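자동화 작업대 정리 및 사용 요령

본 안내는 Nernis 작업장에서 로봇 팔과 함께 정리·분류 작업을 수행하는 직원을 위하여 작성되었습니다. 생활용품 정리 공정에 양팔 로봇이 도입됨에 따라 기존의 수작업 지침 가운데 일부를 다음과 같이 변경합니다. 종전 지침의 포장 및 출고 항목은 그대로 적용됩니다.

## 1. 작업 시작 전

- 작업대 표면은 마른 천으로 닦습니다. 세정액을 사용한 경우에는 완전히 마른 뒤 물품을 올립니다.
- 광택이 강한 매트나 무늬가 있는 깔개는 사용하지 않습니다. 물품의 윤곽을 인식하는 데 지장이 있습니다.
- 소매가 넓은 작업복, 목걸이형 출입증, 늘어지는 장신구는 보관함에 넣어 둡니다.
- 케이블이 팔의 회전 범위에 걸리지 않는지 눈으로 확인합니다. 위치를 옮겨야 할 때에는 직접 당기지 말고 설비 담당 Balakrishnan Bangera에게 요청하시기 바랍니다.

## 2. 물품 배치

서랍장은 두 팔의 받침대 사이에 두고, 시작 전에 서랍을 모두 닫습니다. 쟁반과 낱개 물품은 작업자 쪽 앞면에 놓되 서로 겹치지 않게 합니다. 종전에는 작업자의 손에 편한 순서대로 물품을 늘어놓았으나, 이제는 집게가 위에서 내려올 공간을 먼저 고려하여야 합니다.

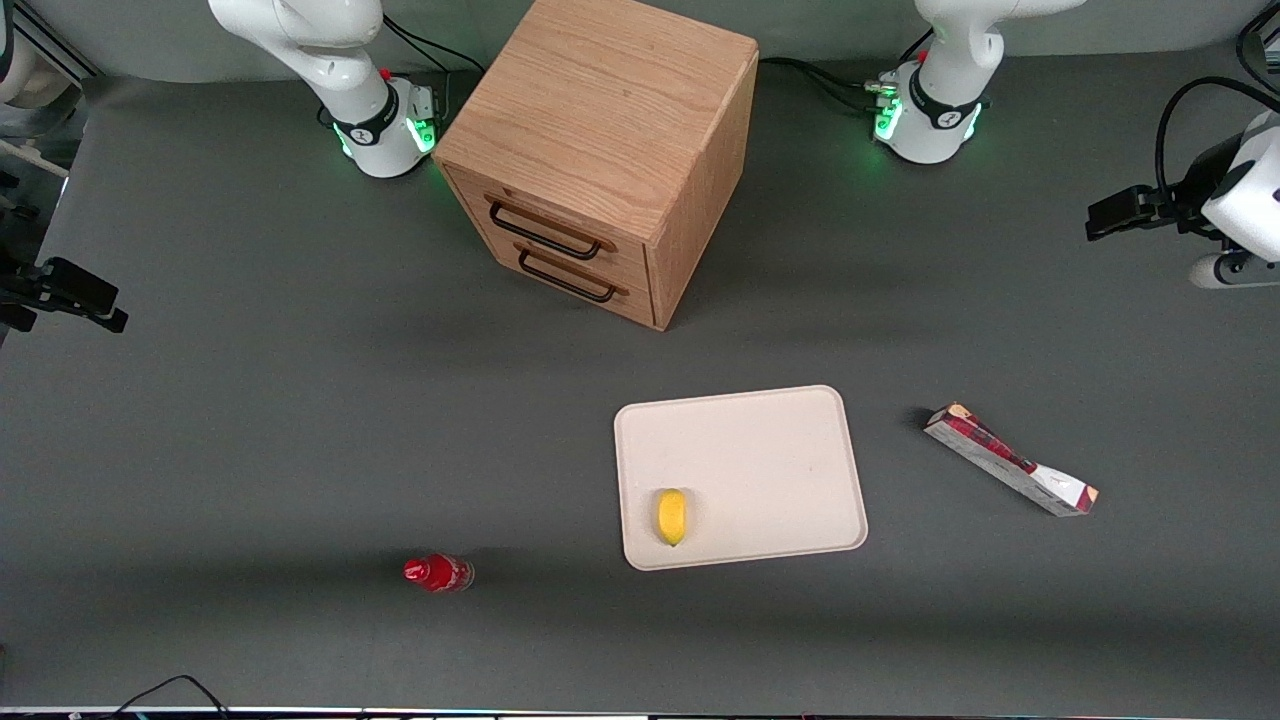
둥근 물품은 테두리가 있는 쟁반에 올리면 굴러떨어질 염려가 적습니다. 길쭉한 상자는 눕혀서 놓고, 뚜껑이 있는 병은 마개가 잠겼는지 확인한 후 배치합니다. 무르기 쉬운 과일은 집는 힘을 낮춘 설정에서만 다루며, 표면에 눌린 자국이 생기면 즉시 작업을 멈추고 해당 설정값을 기록지에 적습니다.

서랍이 뻑뻑할 때에는 레일의 먼지를 솔로 털어 내고 양초를 얇게 문질러 줍니다. 윤활유는 손잡이에 묻을 경우 집게가 미끄러지므로 사용을 금합니다. 손잡이 나사는 교대할 때마다 손으로 흔들어 점검하고, 헐거우면 드라이버로 조입니다.

## 3. 작업 중 유의 사항

팔이 움직이는 동안에는 작업대 위로 손을 뻗지 않습니다. 떨어진 물품은 정지 단추를 누르고 팔이 완전히 멈춘 뒤에 줍습니다. 물품을 다시 놓을 때에는 원래 위치를 정확히 맞추지 않아도 되나, 서랍이 열리는 방향은 비워 두어야 합니다.

집게 안쪽에 붙은 종이 가루나 끈적한 이물질은 전원을 차단한 상태에서 면봉으로 제거합니다. 금속 솔이나 사포는 접촉면을 상하게 합니다.

## 4. 직무 변경에 관한 사항

6월 한 달간 기록된 물품 이동은 1,174건입니다. 같은 기간 반복 동작에 배정되었던 인력 시간 중 80시간은 검수와 설비 점검 교육으로 전환되었습니다. 이에 따라 분류 담당 직원은 앞으로 물품을 직접 옮기는 일보다 배치 준비, 오류 확인, 기록 작성에 더 많은 시간을 사용하게 됩니다.

Hema Arumugam 작업반장은 도입 초기에 직원들이 로봇의 속도에 맞추려고 준비를 서두르는 경향이 있었다고 보고하였습니다. 준비 속도는 평가 항목에 포함되지 않습니다. 배치가 끝나지 않았을 때에는 대기 단추를 누르고 필요한 만큼 시간을 사용하시기 바랍니다.

손목이나 어깨의 부담이 줄어든 반면, 화면을 오래 보는 데 따른 눈의 피로를 호소하는 의견도 접수되었습니다. 감시 업무는 연속 40분을 넘기지 않으며, 이후에는 다른 업무와 교대합니다.

## 5. 작업 종료 후

1. 팔을 대기 자세로 옮기고 정지 상태를 확인합니다.
2. 쟁반을 미지근한 물로 씻어 세워 말립니다.
3. 식품류와 일반 용품을 각각의 보관함에 넣습니다.
4. 오류와 특이 사항을 기록지에 적어 다음 근무자에게 전달합니다.

교육 일정과 근무 전환에 관한 문의는 Keerthana Salian에게, 기록지 양식에 관한 문의는 Adalberto Seixas에게 하시기 바랍니다.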